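Oct 12, 2021

Notes from the morning in the shop, then some catching up on the Astden flats.

Started on the second mix for the bathroom floors before anybody else was in, so I had the big mixer to myself for once. Same sand as last time, same cement, a bit less water. The first mix slumped more than I liked and Efraín Cáceres said it would never hold a fall toward the drain, and I think he's right. This one stands up nicely on the trowel. I made 4 test slabs, put plastic over them and wrote the mix on the side in marker (please don't stack anything on top, I know that shelf is handy!).

The fall is what's been bugging me all week. The drawings for Astden give us 10 mm from the door to the drain, and on the short bathrooms that's fine, but the end units have the longer room and the water is going to sit by the tub. I drew it out again with the drain moved closer to the middle. It means one more joist to work around and the plumber won't love it. Sent the sketch to Ní Mhurchú – they're the ones who have to sign off on anything that moves a pipe – and haven't heard back.

Tile samples came from Undska. Two of the greys are so close that I had to turn them over and read the backs to tell them apart. I like the rougher one for the hallway, and Efraín likes the smoother one because it's easier to mop. We'll let the client pick. The box was short one corner piece, so I wrote to them and asked.

Then the stair question. I went back through my notes from February and found where we'd agreed on the landing height, and it's not the number on the current sheet! Somebody rounded it. The difference is small but it all lands on the top step, and a top step that's off from the rest is the one people trip on. I've marked it in red on the shop copy. Whoever has the other copy, come and find me before you cut any stringers.

Costs, while I'm at it. Temar quoted 3,000 for the railings on all the landings, delivered and primed. I'd guessed we could weld them up here for about 800 in steel, but that leaves out our own hours and the grinding, and I'm the one who'd be grinding. Leaning toward Temar, if they'll hold the price until we get the stair height settled. No point ordering railings for a landing that's going to move.

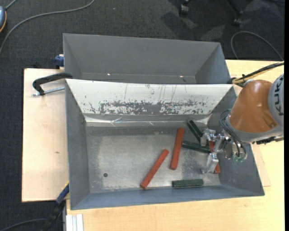

Shop and Test Bench – Residential Building Team

After lunch I pulled the first test slab out to see how the edges were doing. Corner chipped when I leaned on it with my thumb, so it needs longer. Left the other three alone.

Also tried the new sealer on a scrap of the old tile. It goes on milky and smells like a swimming pool. I did one coat on half and two on the other half so we can compare them.

Still to do: call about the drain, measure the end unit again (door frame to wall, I only have it to the trim), and find out who has my good level. It has blue tape on one end and I'd like it back before the floors go in.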